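Arm Bench Walk-Round, with comments
Site: Lindby hall
Date: 2020-12-10
Form 47, Tellura bench rules

Please read the comments as well as the tick marks. I know they run on a bit, but most of what helps the next shift is in there!

1. Rails and posts tight, no movement by hand: OK
2. Stop button reached from both sides of the bench: OK
3. Cable slack at full reach: OK, with comment

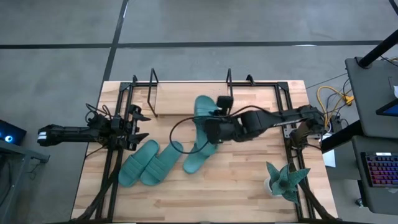
Comment on 3. Our rule on slack is an old one from the Juhl line, and I'm still fond of it: enough cable for the wrist to turn all the way, and never so much that it can catch on the work. Please run each arm slowly to its far corners and keep your eyes on the cable the whole way. A wide loop like the one hanging from the right wrist down toward the middle of the table deserves a second look whenever there are slippers under it (those straps stand up higher than you'd think). I'd also like the little potted plant to find a new home, lovely as it is, as rule 6 says work items only on the tabletop.

4. Finger tips checked for chips and burrs: OK
5. Loose cloth kept clear of the fingers: see below
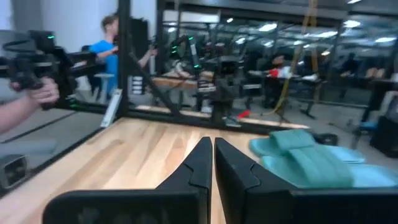
Item 5. Open fingers above the tabletop, folded cloth at right.

Comment on 5. Fold it, and put it away before the arms are powered. The Prodska sheet allows cloth on the bench only when cloth is the job.

6. Grip force set for soft goods: OK, recheck in May
7. People seated outside the marked reach: OK
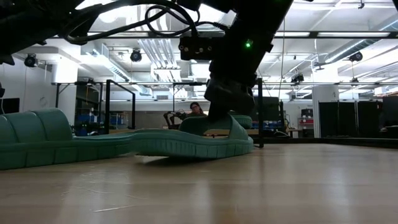

Photo: Tellura bench safety, Lindby

Comment on 6 and 7. Soft soles forgive a lot, so do please read the force value off the screen and write it down, even when the grip looks fine to you. For anyone sitting across from the arm, keep your chair back and your hands in your lap until it has stopped.

Run counter at close: 1,396
Next check due at: 1,759 (every 363 runs)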